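Is a wrist-camera arm worth the money for stocking wire shelves, or am I paying for a demo?

Posted in Automation > Buying and budgeting. White wire shelving on the left, a black gripper finger down in the corner, and a quote on my desk I don't trust.
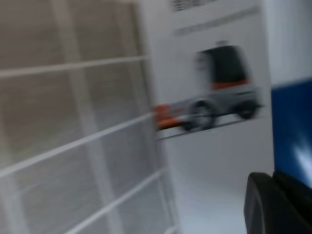 What we've been quoted

shelfdoubter

We run a small parts room in Trostdale and I've been told to put a number in next year's budget for "robotic shelf handling." The dealer, Kiani, wants to sell us an Arnedel arm on a rolling base with a gripper and a small camera at the wrist. The price is $26,000 for the arm, base and gripper. On top of that is $1,006 a year for Fillex, the software that is supposed to find the item on the shelf and plan the grab. Training is "included," with no hours written next to it.

The job is boring. Boxes and bagged parts go from a cart onto wire shelves, and later they come off the shelves and back onto a cart. We have over 40 bays, all wire, and the bars are what worry me. You can see straight through them to whatever is behind, so does the software know which edge is the bin and which is the shelf? The salesperson said it handles wire "no problem," which is also what he said about the floor, the lighting and our door.

I need a figure by March. What am I missing in the quote, and has anyone here got one of these past the pilot stage without doubling the money? I don't mind being told it's a good buy, but please tell me what you paid for that wasn't on the first page.

The ones who replied

palletjackpat

Get it. We have one and it's great, saves a ton of time. Ask them for a discount at the end of the quarter.

wirebinwarden

I'd want to know what "great" means up there, and on what shelving. We run solid shelves in one room and wire in the other, and the two rooms cost us very different amounts of setup.

Start with what isn't on your first page. In our case it was fingers (they wear, and the pads are sold separately), a spare cable for the wrist camera, shelf labels the software could read, and somebody's wages while the thing was being taught. The wages were the big one. If the quote says training is included, have them write down how many hours, on whose site, and what an extra day costs. If they won't write it down, put a full week of one employee in your budget and assume you'll use it.

Then look at the camera view yourself, on your own shelves. Dealers like to show you the still shot after the arm has stopped. Ask to see what comes off the wrist while it's traveling, too. The view at the top of your post is a fair sample of what I mean: I can make out the bars and that there's a boxy vehicle with a black upper cab and some orange on the sign next to the shelving, but the lettering on it is hopeless. That may be fine. Plenty of systems stop, take a look, and then reach. But stopping takes time, and the pick rate in the brochure may not count it. So ask which one you're buying - a system that looks while it moves, or one that parks first - and then time a whole cycle with your own watch, cart to shelf and back.

On wire specifically, we ended up putting liners on the shelves. They're cheap per shelf and not so cheap by the room. Price liners for all your bays and put that in as its own line, so no one can tell you later that it was a surprise.

I wouldn't sign for the whole thing in one go. Ask Kiani for a paid trial on 2 bays with your worst items, the floppy bags and anything shiny, and get the trial fee credited if you buy. Write down beforehand what counts as a pass. We didn't do that, and then spent a long Thursday arguing over whether a bag hanging halfway off a shelf was "placed."

As for Fillex, find out what happens when you stop paying. Does the arm still run the jobs you already taught it, or do you own a coat rack? I got three versions of the answer to that from two people at our dealer (different brand), so get it by email.

cartbeforehorse

Agree with the trial. I'd also get a price on a second cart and a part-time helper before you send anything upstairs. That comparison killed our project, and I was fine with it. If your boss has already decided on a robot then at least the number will be sitting there next to it.

Check your aisle width with the base AND the arm out. Ours cleared the aisle with the arm folded and only then. Measure from the bins, they stick out past the posts.

shelfdoubter

Thanks, this helps. I've emailed the dealer about training hours and the software question. On the hours I got a brochure back. I'm putting the trial in the budget and leaving the arm as a separate line with "pending" beside it, and I'll price liners this week. To palletjackpat, what shelving are you on?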